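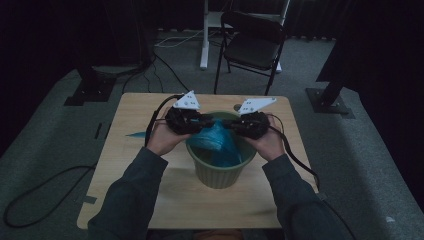

I've been on a small-trash-can kick since May, and I'm not sorry. It started when I cleaned out the hall closet and found a stash of plastic bags so big that it had its own shelf, and I thought, okay, either these all go or they get a job. So they got a job! Every little pot, tub and planter in the house that wasn't holding something alive is now a candidate for a liner. My current favorite pairing is the blue-teal bag with the sage-green pot, the ribbed one that gets narrower toward the bottom. A bag never wants to sit nicely in that shape. It bunches up at the top, a corner goes wandering off to the left, and you end up with this big blue puff sticking out over the rim. I kind of love it anyway.

The pot came from Farahani, the garden place out past the car wash, where I went for potting soil and came home with no potting soil. I paid 3 dollars for it. (They had the same one in a bigger size, and I have thought about that bigger size more than I'd like to admit.)

My friend Ildikó Borbély thinks lining a pot with a bag is silly when you could just rinse the pot. She's not wrong. But she doesn't have my household, where people put half a wet peach in anything with an opening. I'll keep my liners, thanks.

A few things I've picked up along the way. Thin bags are better than thick ones for small pots, since they squash down and don't fight you. Shake the bag open first, really open, and get your hand down inside to push the bottom corners out. Then fold the top over the rim — farther than you think, a good couple of inches — and if it still slides, twist the extra into a little knot on the outside. I tried the Kurnel liners that are supposedly made for this, 70 to a roll, and they were fine, but they smelled like fake lavender and I got a headache in the laundry room. Back to the stash.

The stash lives in an old Grultlow cookie tin now. I fold each bag in thirds, roll it up and stand it on end, and yes, it takes a whole evening, and yes, I put on a show and had a great time. The tin is full and the shelf is mostly free, so I consider that a win even though I've already put a box fan on the shelf.

The blue ones are the prettiest of the bunch. Bunched up with the light on them they get all these white streaks along the creases, and then down low it's this really deep blue.

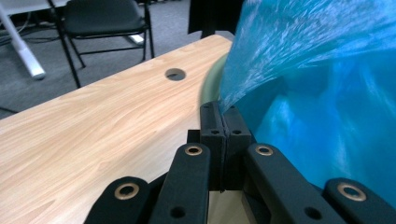 ## Where the pots are going

One by the bathroom sink, one next to the sewing machine for thread ends, and one on the back porch for whatever the kids find in their pockets. I still need something for the car. Lamosix makes a hanging thing, but it looks floppy, so if you have one, tell me if it stays up!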